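Chapter 7
Complaints About Police Conduct

By the end of this chapter you should be able to:
say who may make a complaint about a police officer and what the complaint may cover
follow a complaint from the first form to the final letter
explain the difference between misconduct and poor service
describe how video taken by members of the public is handled
read a simple table of complaint outcomes without being misled by it

Key terms: complainant, misconduct, local resolution, referral, standard of proof, body-worn video, sanction

7.1 A stop on the ring road

A delivery driver is pulled over on the ring road at Prirkov shortly before eight in the morning. He works for Jullex, a parcels firm, and he is already behind on his round. The officer says the van drifted across a lane marking. The driver says it did not. The officer asks for his licence, then asks where he is from, and when the driver names the town the officer asks where he is "really" from. The driver objects. Voices are raised. The stop lasts eleven minutes and ends with a written warning about lane discipline.

That evening the driver fills in a complaint form. He makes three points: that there was no good reason to stop him, that the question about where he was from was insulting and had to do with his race, and that the officer held his arm when he tried to get back into the van. A woman waiting at the bus stop opposite had filmed the last four minutes on her phone. She sent him the clip the next day.

We shall come back to this case several times. It is a useful one to begin with, as it contains three different kinds of allegation, and each of them may end differently. A person can be right about the insult and wrong about the stop. Students often expect a complaint to be won or lost as a whole, and most of the confusion in class discussion comes from that.

7.2 Who may complain

In most systems a complaint may be made by the person the conduct was directed at, by a person who saw or heard it, and by a person who was badly affected by it in some other way. Someone who has only watched a clip online is usually not in any of these groups. The police may still look into the matter on their own account, but the viewer has no right to be told the outcome.

A complaint can also be made on another's behalf. Written permission is needed, except where the person is a child or is not able to give it.
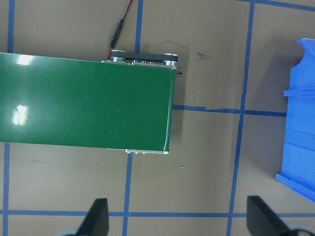
Time limits vary. A year is common, and a late complaint can be accepted if there is a fair explanation for the delay. Waiting for a criminal case to finish is normally treated as a fair explanation. Not knowing that a complaint could be made is treated as one in some places and refused in others, and you should check the rule where you live before doing Exercise 7A.

7.3 What counts as misconduct

Misconduct is a breach of the standards of behaviour that officers agree to on joining. The wording differs from force to force, but the standards nearly always cover honesty, respect and courtesy, equal treatment, the use of force, the use of powers, and the keeping of confidential information.

Poor service is something else. If a burglary victim waits nine days for a call back, the force has served her badly, but it may be that no officer has broken any standard. A complaint of this sort is generally dealt with by an apology and an explanation. It does not go on anyone's disciplinary record.

Take the Prirkov stop again. The allegation about the reason for the stop concerns the use of powers. The allegation about the question concerns equal treatment, and also courtesy. The hand on the arm concerns force, even though no injury was caused. Force does not have to hurt to need a reason.

7.4 From form to letter

The first step is recording. The force must write the complaint down, give it a number and send the complainant a copy. It should not decide at this point whether the complaint is true.

Next comes a decision on handling. Less serious matters can be settled by local resolution, in which a supervisor speaks to both sides and tries to put things right. The complainant can refuse this in some systems. Serious matters, such as a death, a grave injury or an allegation of corruption, must be referred to an outside body. Between the two lies the ordinary local investigation, carried out by officers who do not work with the person complained about.

The investigator gathers statements, radio records, the officer's notebook and any video. The officer is told of the allegation in writing and is allowed a friend or union representative at interview. At the end a report is written, and a senior officer decides whether there is a case to answer. If there is, a meeting or hearing follows. The standard of proof at a hearing is the balance of probabilities, the same as in a civil court, so conduct can be found proved even where a criminal charge would fail.

Possible sanctions run from a written warning to dismissal. Being told to go on a training course is not a sanction, although newspapers often report it as one.
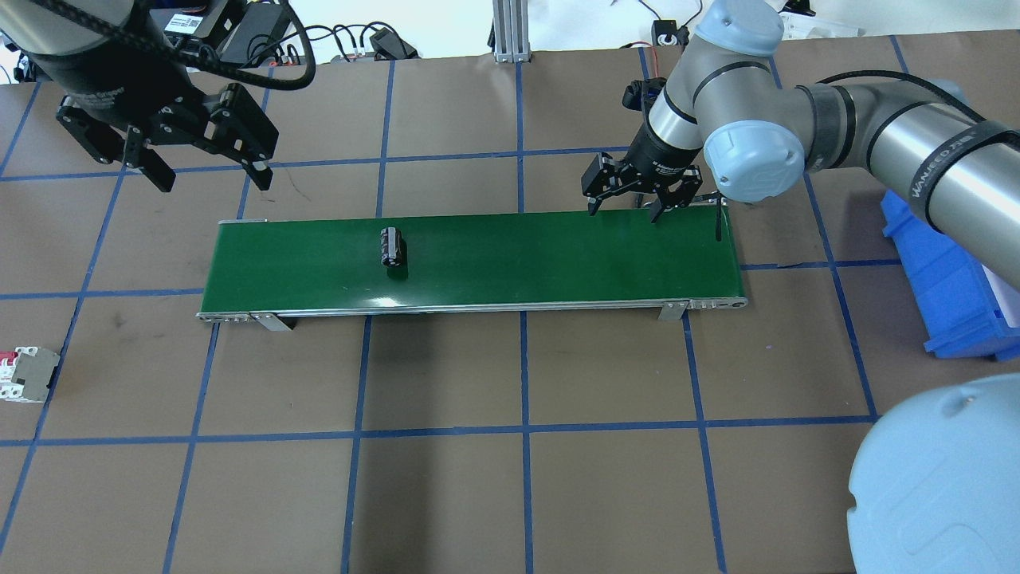
The complainant then receives a letter. It should set out each allegation separately, state the finding on each, and explain how to ask for a review. Many of the requests for review that reach outside bodies concern the letter more than the finding. A letter that skips an allegation leaves the reader thinking that it was never looked at.

7.5 Video evidence

Two kinds of video come up in this field: footage from the officer's own body-worn camera and footage shot by the public.

Body-worn video has the advantage of starting near the beginning of an encounter, provided the camera was switched on. Failing to switch it on can itself be a breach of force policy. Footage is kept for a set period and then wiped, so a complainant should ask early for it to be saved.

Public video tends to begin late. People start filming when something already seems wrong, and the minutes that led up to it are missing. The woman at the bus stop caught the argument and the hand on the arm, but not the question that started the argument. Her clip is strong evidence on one allegation and of little help on the other two, except that the driver can be heard repeating the officer's words back to him and the officer does not deny them.

An investigator should ask for the original file. A copy passed through a messaging service may have lost its date and time, and a copy taken from a social media page may have been trimmed. Posting a clip online does not make it unusable, but it can colour the memory of other witnesses who see it before they give a statement.

7.6 Reading the figures

Table 7.1 gives the complaint figures for one year from the Gil district, adapted for classroom use.

Table 7.1 Allegations, Gil district, one year
Allegations recorded: 2,573
Of these, relating to unequal treatment: 245
Allegations leading to a case to answer: 232

It is tempting to set the second and third lines side by side and suppose that nearly all the unequal treatment allegations were upheld. The table does not say so. The 232 are drawn from allegations of every kind, and we are not told how many of them concern unequal treatment. The share of all allegations leading to a case to answer is 9 per cent.

Note also that the table counts allegations. The Jullex driver would appear in it three times.

Exercise 7A
Find the complaints page of your local force. Write down the time limit, the ways a complaint can be made and the name of the review body. Say whether the page would be easy to follow for a person who reads little English.

Exercise 7B
In no more than 500 words, draft the outcome letter to the driver in section 7.1. Deal with each allegation in turn.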